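Zikora Inbox Sync for Prolovar

Keep your email campaigns and your customer list in step, without the Friday-afternoon spreadsheet

Overview

If you run a small marketing team, you probably know the routine. Someone exports the customer list, someone else tidies up the columns, and by the time the newsletter goes out there are people on it who unsubscribed a fortnight ago and new customers who aren't on it at all. We did it that way ourselves for longer than we'd like to admit, and Inbox Sync grew out of our own grumbling.

Inbox Sync is an add-on for Prolovar, our campaign planner. It links your mailing lists to your customer records and keeps the two matched up through the day, so that whoever is writing the next campaign is always working from the current list. New sign-ups come across, changed addresses are updated, and anybody who has asked to be left alone is left alone, across every list you keep (yes, including the old Christmas one).

What it does

Once you've connected your accounts, Inbox Sync checks for changes every 8 minutes. You choose which fields travel in which direction, and you can change your mind later without starting over. Most people begin with name, email and postcode, and then add purchase history once they're comfortable with how it all behaves.

You can also build groups from what your customers have done. A garden centre might write to everyone who bought bulbs in February, for instance, or a café supplier might send a friendly reminder to customers who haven't reordered their cups and lids in a while. Groups refresh themselves before each send, and you'll see the final number of recipients on the confirmation screen before anything leaves the building.

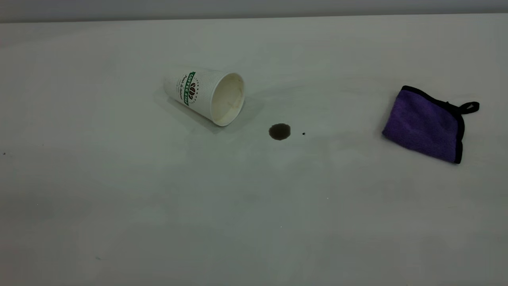
Takeaway coffee cup with a green label.

Every campaign gets its own results page, showing opens, clicks and replies next to the sales recorded against the same customers. We've tried hard to keep this page readable. There's one chart at the top and a plain table underneath, and you can download the table if your manager likes to colour things in.

Plans

Starter: up to 600 contacts, 3 connected lists
Team: up to 64 connected lists, shared groups, results page downloads
Hisdale: everything in Team, plus separate workspaces for agencies who look after several clients

All plans include setup help by email and phone. You can move up or down a plan at any time, and the change takes effect from your next bill.

Works with

Inbox Sync needs a current Prolovar subscription. It connects directly to Kong Mailer and to the Zikora customer database, and it can read ordinary CSV files from just about anywhere else. If you're on the older desktop edition of Prolovar, you'll need to move to the web edition first. We're happy to walk you through it, and your saved campaigns and templates will come along with you.

Getting started

Open Prolovar, go to Settings, then Add-ons, and choose Inbox Sync. You'll be asked to sign in to your mailing account and pick the lists you'd like to connect. The first sync can take a little while if your lists are large, so put the kettle on. You can keep working in Prolovar while it runs, and we'll email you when it's finished.

Page updated October 2022

Related: Prolovar Campaign Planner | Prolovar Templates | Contact our support team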